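**Roststead, Friday, February 19, 2021** – Trerka has put its two-armed tabletop workcell up for monthly rental, which will please small shops that like the idea of automation and dislike the idea of owning it. The kit comes with both arms, their grippers, a mounting rail and a manual of 291 pages. A table is extra.

The company says a first-time user can be up and running in 2 hours. Our trial took most of an afternoon, a good part of it spent on the chapter about cable routing. Once going, the arms were set to work around a small wooden rack with thin strings, against walls papered in strawberries.
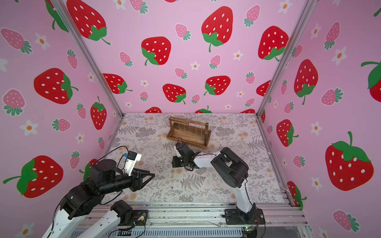
A reader in Bonholm who rented the earlier version wrote to say that the arms were fine and the software updates were the real hobby. Support did pick up the phone, the reader added, usually on the second day.

Trerka says updates now install overnight – a claim we'll check when we've had a few more nights. The first 50 units ship in March, with 200 more planned if anyone sends the first lot back in decent shape. Từ, the company's scheduling app, is free for the first month and priced on request after that.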